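Clallow shared dining room swaps its big bin for small baskets

1 Oct 2021 – by Mabli Foulkes

I've been going to the snack table at the Clallow shared dining room since it started, mostly for the company and partly (fine, largely) for the snacks. So I was pleased to be asked to write up the changes that start this month. They're small, but if you eat there you'll notice them on your very first visit.

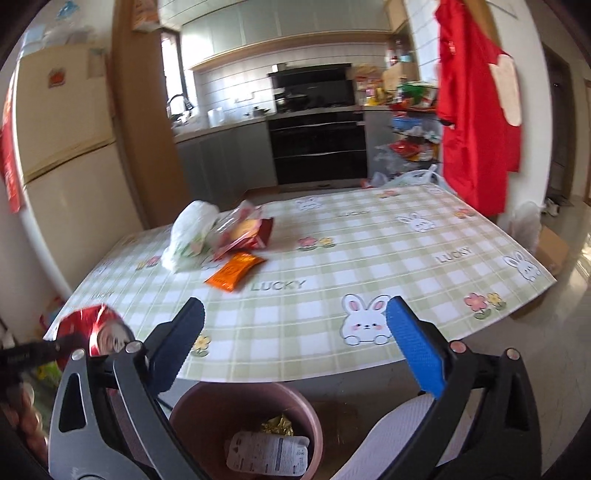
What's changing

The big lidded bin by the kitchen door has gone. It was a monster, it squeaked, and you had to get up and walk around everyone's chairs to use it, so wrappers piled up on the tablecloth until somebody gave in and did the rounds. Now there are small wastebaskets on the floor within reach of the chairs. The dusty pink plastic one by the dining table already has a crumpled gold wrapper in it, so I'd say people have caught on!

The baskets came from Trinow, the housewares place on the hill, which let us have them for 95 dollars the lot, delivery included. That money came out of the September soup supper. There was a bit left over and it has gone toward plates.

The baskets are for dry trash only – wrappers, packets, labels, paper napkins. Anything with food still on it goes to the kitchen, through the wooden door frame and straight into the covered pail under the sink. Please don't put cups of leftover tea in the baskets. I'm looking at my own table here.

The bunny cloth stays

A few of you asked whether the green-and-white gingham tablecloth was on its way out too. It isn't! The white bunnies, the pink and yellow flowers and all those "LUCKY"s are staying right where they are, at least through the winter. I did hear a case made for something plainer, and I listened politely, and then I voted for the bunnies along with everyone else at my end of the room. It wipes clean in a minute and the kids like to claim a bunny each and park their snacks on it.

What I would ask is that we stop using the table as a parking lot for shopping. White plastic bags seem to gather on it all by themselves, and by four o'clock there's hardly room for a plate. If you've brought things to share, take them out of the bag, put them in the middle, and fold the bag up. There's going to be a hook beside the refrigerator for spare bags as soon as I can find my drill bits.

Snacks, and who brings them

The rota starts over this month with 13 households on it, up a little from the summer. Two packets of something is plenty. Sweet or salty, it doesn't matter, though I'll put in a word for variety, as we had one week where it was all the same corn puffs and I still can't face them. If something has nuts in it, leave it in its own packet so people can read the label, and don't tip it into a bowl with anything else.

Jirnlow Bakery is sending over day-old rolls as well, 38 at a time, which ought to cover us with a few to take home. They'll be in the kitchen, and you'll want to get there early if you like the seeded ones. I do, so be warned.

Getting there

We're in the same room as before, at the back of the Cuautle building, and it's open from two until five. Use the side entrance, as the front one sticks when the weather turns damp. Coats go on the pegs in the hall. Toys and bags keep ending up on the floor by the table legs, and I tripped over something last time with a full cup in my hand, so let's try to push things up against the wall.

If you'd like to join the rota, or you have a small basket at home you don't need (we could use one more for the kitchen end, any color), leave me a note on the board or catch me while I'm there. I'm usually in the chair nearest the rolls.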